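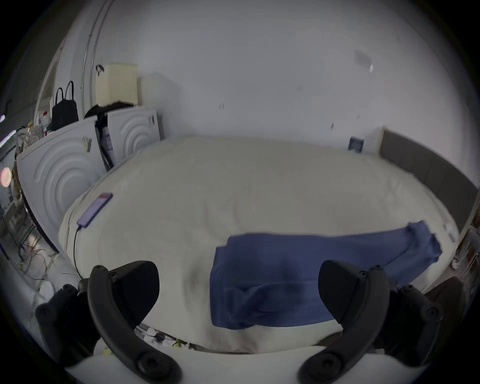

羽毛布団の中身が片寄る件、みんなどうしてる？（レス11件）

1 ねむり猫52
冬用の羽毛布団、足元にばっかり羽毛が溜まって胸のあたりがスカスカ。買って4年目。Plidellのダブル、キルトのマスが大きいやつ。
叩いても戻らない。洗濯機で洗っていいのか、クリーニングか、もう寿命なのか。
土曜に片付けたいので急ぎめで教えてください。カバーは白の無地、ひも4か所どめ。

2 まるた
叩くのはダメ。羽が折れて粉になる。
マスごとに手で軽くつまんで、端から真ん中に寄せる感じで。15分くらいやれば結構戻るよ
あと干すときカバーつけたまま。直射は生地が傷む

3 kombu_dashi
カバーのひも、4か所だと中でずれない？うちは8か所のに変えたら足元に溜まるのがだいぶマシになった。
片寄ってるの羽毛じゃなくて布団ごと下がってるだけ、という可能性もあるかと。一回カバー外して見てみて

4 ねむり猫52
＞3
外した。布団もずれてたけど、中身もやっぱり片寄ってる。両方でした…
マスの仕切りに隙間があって隣に移動するタイプっぽい

5 Zilus使い
洗濯機で洗えばいいよ。うちはコインランドリーの大型で洗って乾燥60分、途中でテニスボール2個入れる。ふっかふか。
クリーニングに5000円とか出すのもったいない

6 まるた
＞5
それ表示見てから言わないと。うちの母のは水洗い×で、やったら側生地から羽が吹き出してきて乾燥機のフィルターが大変なことに。弁償にはならなかったけど平謝りですよ
側が綿かポリかでも全然違う

7 Zilus使い
表示見るのは当たり前でしょ。書くまでもないと思っただけ
で、＞1は洗濯表示どうなってるの

8 ねむり猫52
桶マークに「手」って書いてある。タンブル乾燥は丸ひとつ。側は綿100。
ダウン83%て書いてあった

9 gareth_b
Gareth Blackburnです、日本に住んで長いですが布団は今も難しい。
手洗いマークなら、浴そうで押し洗いできます。私はやりました。水を吸うと重い、とても重い。持ち上げるとき腰をやりました。一人ではすすめません。
すすぎ3回、それから脱水だけ洗濯機。乾くのに2日かかって、途中で少しにおいが出ました。次はコインランドリーの乾燥機だけ借りるつもりです。

10 kombu_dashi
におい出るのは中が乾ききってないやつですね。表面さらさらでも芯が湿ってる。低温で長め→一回出して広げて冷ます→もう一回、が無難です。熱いうちは乾いたように感じるので。
ただ＞1の場合、汚れが気になるんじゃなくて片寄りだけなら洗わなくてよくない？乾燥機だけ低温で20分回す方が先だと思う。洗って痛めたら元も子もない

11 まるた
＞10に賛成。まず乾燥だけ。
それでもスカスカなら打ち直し（リフォーム）の見積もりかな。駅前のMarsdenって店で聞いたらダブルで28000円から、足し羽毛は別。待ち3週間。
ちなみに新品のWaderが50000円弱だったので、正直迷うとこ。4年で打ち直しは早い気もするし。普通10年くらいもつと思ってたけど

12 ねむり猫52
みなさんありがとう。とりあえず土曜の朝、空いてる時間に乾燥機だけ回してきます。洗うのは見送り。カバーは8か所のを注文した、水曜着。
打ち直しの店、店名で調べたら電話受付しかなくて昼休みにかけてみる。足し羽毛の値段きいたらまた書きこみます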